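Quick one this month, I'm typing this between two phone calls so forgive me.

## Desks. Again.

The desk clear-out is happening in October, whole second floor, Netar side and Oltevent side both. Ayanda Hlongwane is running it again and she has the labels, the bags and the key to the archive cupboard. Find her before you throw out anything with a spine on it. Last year we lost the Iltbridge delivery notes that way and it took until spring to rebuild them.

Main idea is the same as before. Everything off the middle of the desk. Everything. Then put back only what you use every day. Things you use once a week go on the shelf, things you use once a year go to archive, and the rest goes in the bins by the stairs (blue for paper, gray for whatever).

People keep asking what counts as "clear". Clear means you could spread out a big drawing and lean on it with both arms. A binder and a drink at the back are fine. Mouse on its pad at the side, fine. Cables across the middle, we'd rather not, but if it's plugged in and in use leave it be, don't go yanking things out to please me.
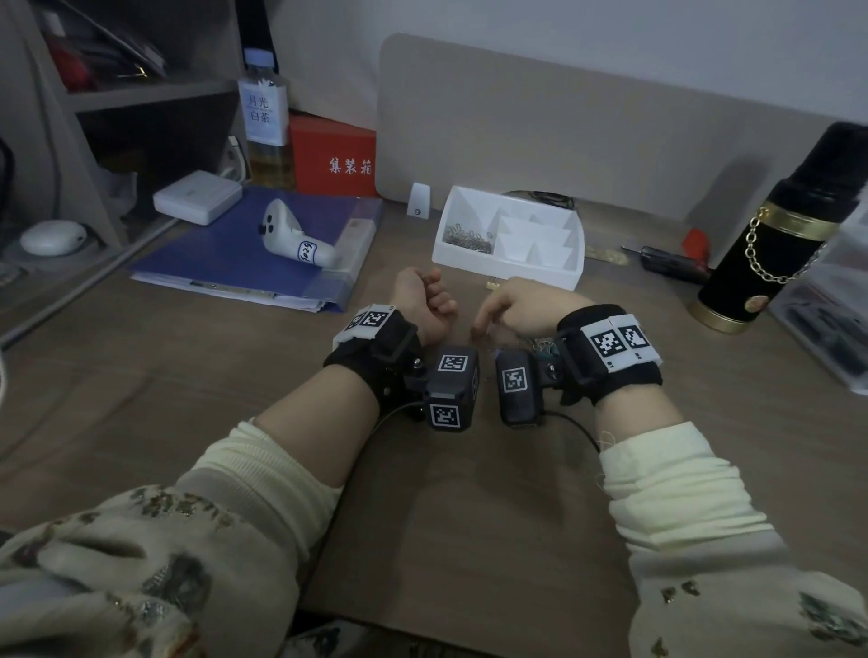
## Binders

Blue ring binders are going to be the big job. The order from Wanigasekara came in and there are 200 new spine labels, white, stick-on, in the tray next to the printer. Please write in block capitals. Client name first, then the year. Not your initials, not "misc", not "misc 2". If the old label won't peel off just go over the top of it.

Binders don't live flat on the desk with stuff piled on them. I do it too, I know. Upright on the shelf, label facing out. Loose papers in the upper compartments get punched and filed or they go. Dark folders can stay where they are for now, Ayanda is still deciding about those.

## Tea, etc.

Bottles are ok as long as they have a lid. Open mugs near binders are not, see the Iltbridge thing, part of which was coffee. Dumisani Engelbrecht has offered to take any unopened tea for the kitchen shelf, white tea especialy, he's been through most of ours. Empty cartons and small boxes get flattened before they go in the blue bin. It was full by 10 last time and people started stacking them on the floor.

## Small electrical bits

Chargers, adapters, plugs that don't belong to anything. Put a tag on it with your name and what it goes to. Handwritten is fine but it has to be readable by someone who isn't you. Anything without a tag goes in the lost box for 20 days and after that it's fair game.

Same for game controllers and other personal stuff: drawer, locker or home.

## Partitions

Leave the panels where they are. They came to 1240 for the set and the feet don't like being dragged. If yours wobbles, tell Dumisani, don't wedge it with a folder.

Bins get emptied at noon and again at 4. New labels run out, ask me. Wipes are under the sink, teh big tub, and please put the lid back on.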